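May 20, 2019. Open day at Fekside. Hanyu ran the kitting cell, I did the talking, Lihua kept the door. 19 visitors in the morning group, mostly from Derum.

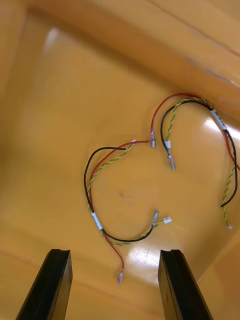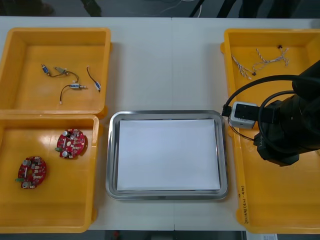

Most of the questions were about harnesses. Heloísa Rocha asked why we don't hang them on pegs, and I said the customer sends them loose, 500 to a carton. With two in the yellow bin, each with a red wire, a black wire and a yellow-green pair, she wanted to know where the arm should grip. I said near the white label band — Hanyu would rather go for the open wire. Not settled.

Tianyou wants the cycle log from February for comparison. Ask Qiuyue where it is saved. Next group at 2.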